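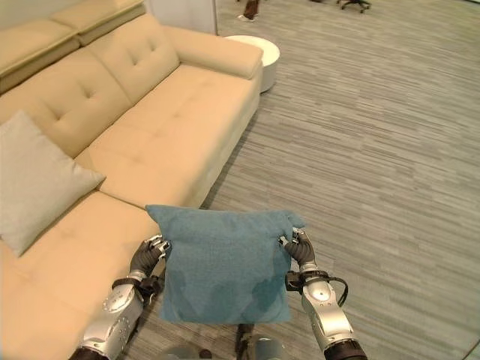

I used to be the person who straightened the throw pillows once a month and called the living room clean. Then we got a light-colored sofa, a big sectional, and I found out fast that a pale couch shows everything! Crumbs, pencil marks, one very sad blueberry. So I've worked out a little routine, and my neighbor Mahmoud Sqalli keeps asking me to write it down, so Mahmoud, this one's for you.

Pillows come off first. All of them, even the one that looks fine. I take mine by the two top corners and give each one a good shake over the carpet, before I vacuum (I did it in the wrong order for a whole winter). The fuzzy kind of cover holds on to lint like you wouldn't believe, so after shaking I go over it with a barely damp washcloth, always in the same direction. If you see darker patches on a fuzzy cover, don't panic and reach for the stain spray. Brush the pile with your hand and look again, it might only be lying the wrong way.

If your sofa has buttons or tufting, you already know where the crumbs go. I keep an old soft paintbrush in the drawer for this and nothing else. Flick outward from each dimple, then run the brush along the seam between the seat cushions. A vacuum with a crevice tool works too, but mine is so loud that I'd rather use the brush and hear my radio.

For wiping down a smooth sofa I use 2 drops of dish soap in a bowl of lukewarm water, a white cloth, and a second dry cloth right behind it. Try it on the back somewhere first, and check the label under the cushion. Hatem Berrada told me he used the Nurnero spray on his and loves it. I tried it and got streaks, so I went back to soap. 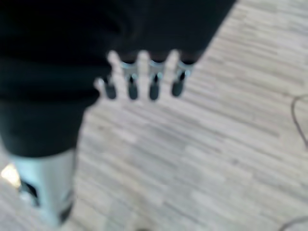 Hair and fluff in front of the sofa is its own job. I've owned three different gadgets for it and I still end up on my knees with a rubber glove on. How you hold your hand matters more than the glove, I think. You want the fingers side by side in a row, pointing down and a little forward toward the floor, like the ones in the photo with the dark tips, so that it's the ends doing the work and not your whole palm. Then pull toward yourself in short strokes. The fluff rolls up into a sort of gray sausage - gross but so satisfying - and you just pick it up and go on to the next bit.

Along the bottom edge of the sofa, where the seat front turns down to the carpet, I do one extra pass. Dust loves that line. I found a hair clip in there in October that I'd been blaming my sister for.

Then the pillows go back. I put the lighter ones against the backrest first, tipped so one corner points down at the seat, and the bright one goes on last so it doesn't get buried. If a pillow has gone flat, toss the insert in the dryer on low with a clean tennis ball for 32 minutes (my dryer won't do an even half hour, don't ask) and check the insert's tag before you do. Feather ones need a fluff halfway through.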